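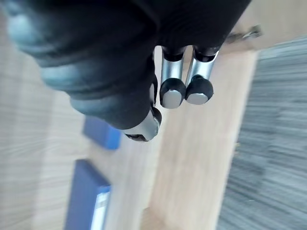

그림 3. 손목 시점에서 본 그리퍼. 두 손가락 끝의 검은 고무 캡에 밝은 회색 원형 패드가 붙어 있다.

논문 목록 > 로봇 조작 > 상용 키트 평가 > 4. 손끝 교체 키트의 검토

4.2 제조사 주장과 시험 조건

Carent의 손끝 교체 키트는 제품 안내서에서 "어떤 작업대에서도 재보정 없이 쓸 수 있는 파지 솔루션"으로 소개된다. 본 절에서는 이 문구를 그대로 받아들일 수 있는지 검토한다. 결론부터 말하면 우리가 확보한 자료로는 그렇게 보기 어렵다. 안내서에 실린 성공률은 동일한 크기의 시험편을 고정된 위치에 놓고 얻은 값이며, 물체의 자세를 바꾸었을 때의 결과는 부록에도 없다. 시험편의 표면 재질 역시 명시되어 있지 않다.

그림 3과 같은 패드형 손끝은 접촉면이 작고 평평하다. 평행한 두 면을 가진 상자라면 유리하겠지만, 비스듬히 놓인 물체에서는 패드의 한쪽 가장자리만 닿을 가능성이 크다. Kordestani의 선행 보고서도 같은 점을 지적한 바 있는데, Carent 측은 1월에 배포한 개정판에서 해당 항목을 "사용자 환경에 따른 차이"로만 처리하였다. 어떤 환경에서 얼마나 차이가 나는지는 적혀 있지 않다.

우리는 Skivavstead 시험실에서 키트 7벌을 사용하여 총 2,650회의 파지를 시도하였다. 비교 대상은 Grundora의 일체형 손끝이며, 두 제품 모두 제조사가 권장하는 기본 설정으로 운용하였다. 물체를 작업대 모서리와 나란히 놓은 조건에서는 두 제품의 차이가 뚜렷하지 않았다. 반면 물체를 임의의 각도로 놓은 조건에서 Carent 키트의 성공률은 61%에 그쳤다. 안내서의 수치와는 거리가 멀고, 추가 비용을 정당화할 만한 값도 아니다.

재보정이 필요 없다는 주장도 조건부로만 성립한다. 패드를 같은 제조 묶음의 것으로 교체했을 때는 별다른 조정 없이 작업을 이어갈 수 있었다. 그러나 제조 묶음이 다르면 두 패드 사이의 간격이 달라졌고, 세 차례는 닫힘 위치를 다시 잡아야 했다. 공급사인 Azar에 공차 자료를 요청했으나 3월 24일에 받은 회신에는 도면 대신 판매용 요약본이 첨부되어 있었다.

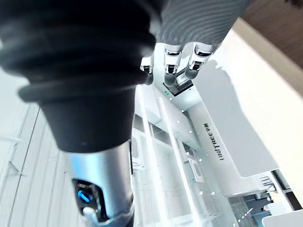 공차와 별개로 호환성 표기에도 문제가 있다. 안내서의 호환 목록은 기계적 체결이 가능한 기종과 제어 소프트웨어까지 확인된 기종을 구분하지 않는다. 체결 규격이 맞는다는 사실만으로 힘 제어가 의도대로 이루어진다고 볼 수는 없다. 특히 다지형 손을 쓰는 연구실이 이 목록만 보고 키트를 구입할 경우, 드라이버 작성에 드는 시간은 고스란히 구매자의 부담이 된다. Châu는 이를 문서상의 누락으로 해석하였으나, 개정판에서도 목록이 그대로인 점을 고려하면 우리는 그 해석에 동의하기 어렵다.

물론 본 시험에도 한계가 있다. 키트를 모두 한 판매처에서 구입하였으므로 유통 과정의 영향을 분리할 수 없고, 장기 마모는 다루지 않았다. 다만 제조사가 제시한 근거가 우리의 시험보다 넓은 조건을 포괄하는 것도 아니다. 원자료가 공개되기 전까지는 안내서의 성공률을 설계 근거로 인용하지 않을 것을 권한다. 마모에 따른 패드 교체 주기는 4.3절에서 따로 논의한다.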